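Projeto Palma – materiais de leitura e escrita para o ensino de português como língua adicional
Relatório de progresso n.º 2
Apresentado à Fundação Ravcombe em 12 de fevereiro de 2020
Responsável: Calum Lindsay

1. Situação geral

O presente relatório cobre o trabalho feito desde agosto, data do relatório anterior. A redação do manual do professor está concluída. O caderno do aluno tem todas as unidades escritas, mas as duas últimas aguardam revisão linguística. O glossário está atrasado em relação ao calendário aprovado, pelos motivos indicados no ponto 3.

A equipa mantém a composição inicial, com exceção da revisora, que saiu em novembro e foi substituída no mês seguinte. A mudança obrigou a reler as unidades 1 a 4, para uniformizar a terminologia gramatical.
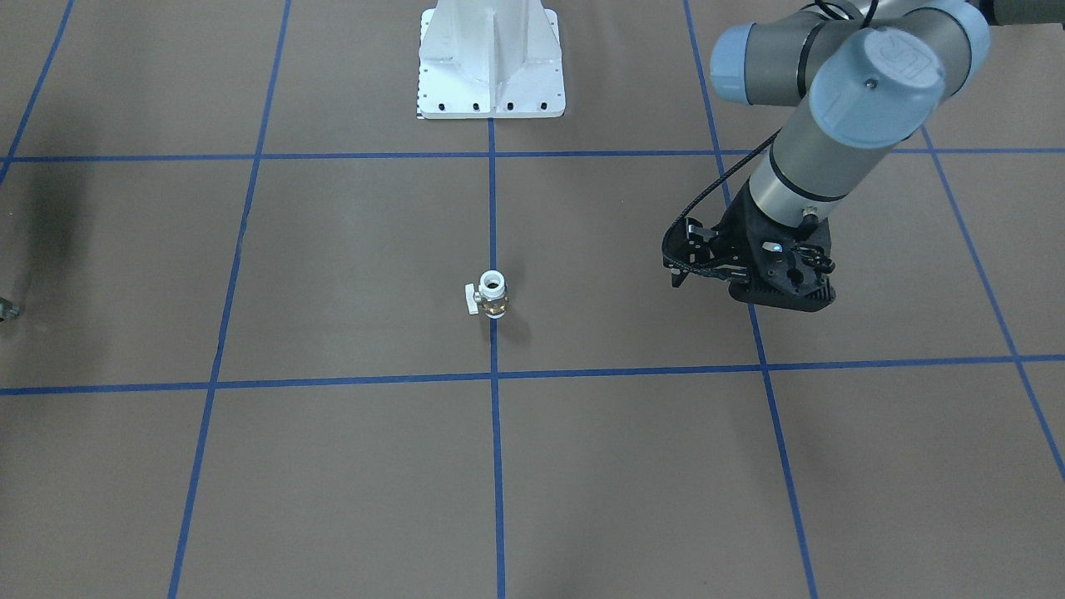 Fig. 1. Superfície de trabalho com quadrícula de fita azul.

2. Testagem em sala de aula

As unidades 1 a 6 foram usadas em turmas de nível intermédio em Mukport, com quase 200 alunos. Os professores preencheram uma ficha por unidade e entregaram amostras de textos escritos pelos alunos. Recolhemos 400 textos, todos já transcritos e anonimizados.

As fichas mostram dois problemas recorrentes. O primeiro é o tempo: as tarefas de escrita em pares ocupam mais do que a aula prevista, sobretudo na unidade 3. O segundo diz respeito às instruções, que vários professores acharam longas para alunos que ainda leem devagar. Encurtámos as instruções de todas as unidades testadas e passámos parte da unidade 3 para trabalho de casa.

Os textos de leitura foram bem recebidos, com uma reserva – o artigo de opinião da unidade 5 supõe conhecimentos sobre o sistema escolar que a maioria dos alunos não tinha. Será substituído. A turma da noite não chegou a fazer a unidade 6 e os seus dados não entram nessa parte da análise.

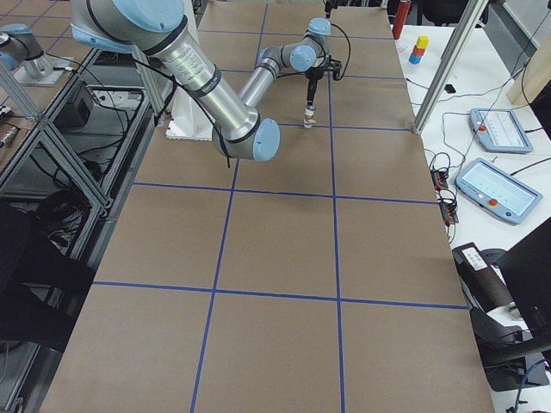

3. Glossário e versão digital

O glossário deverá ter 600 entradas. As definições estão escritas, faltam exemplos de uso em cerca de um terço. O atraso resulta da decisão de retirar os exemplos dos textos de leitura, em vez de os criar de raiz. O processo é mais lento, mas permite ao aluno reencontrar a palavra num contexto que já conhece.

A versão digital inclui os exercícios de correção automática das unidades 1 a 4. As perguntas de resposta aberta continuam a ser corrigidas pelo professor. 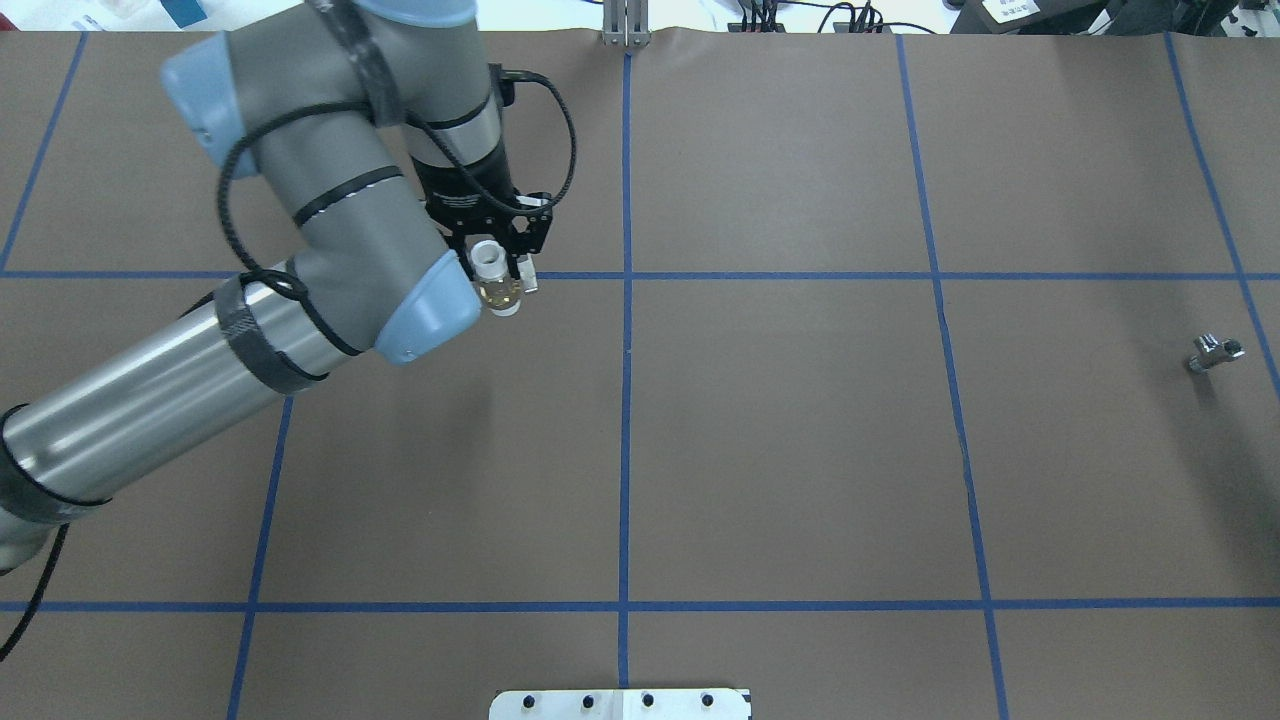
Falta ainda resolver o registo das respostas quando o aluno muda de computador a meio de um exercício. O erro foi comunicado à empresa que mantém a plataforma e a correção está prevista para a próxima atualização.

4. Publicação

A editora Bemlow recebeu o manual do professor e devolveu as primeiras provas. As correções pedidas são de paginação e de numeração dos quadros. Ficou por acordar a licença dos dois contos incluídos na unidade 7; se a autorização não chegar a tempo, usaremos os textos de reserva.

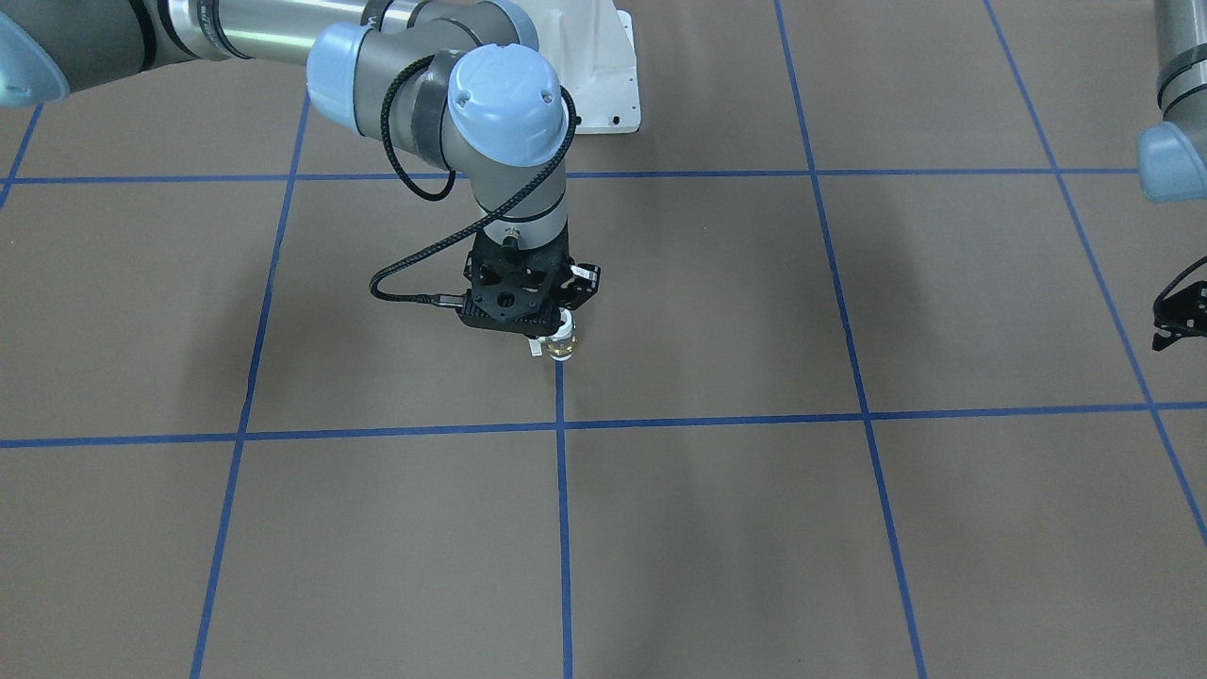

Fig. 2. Braço robótico cinzento e azul-claro sobre a superfície de trabalho.

5. Execução financeira e próximos passos

A despesa está dentro do aprovado em todas as rubricas, salvo na de revisão, que ultrapassou o previsto por causa da releitura referida no ponto 1. Pedimos autorização para cobrir a diferença com o saldo da rubrica de deslocações.

Até ao próximo relatório prevemos:
– terminar os exemplos do glossário;
– fechar a revisão das unidades 7 e 8;
– testar a versão digital com uma turma completa;
– entregar o caderno do aluno à editora.

O mapa de despesas e o modelo da ficha do professor seguem em anexo.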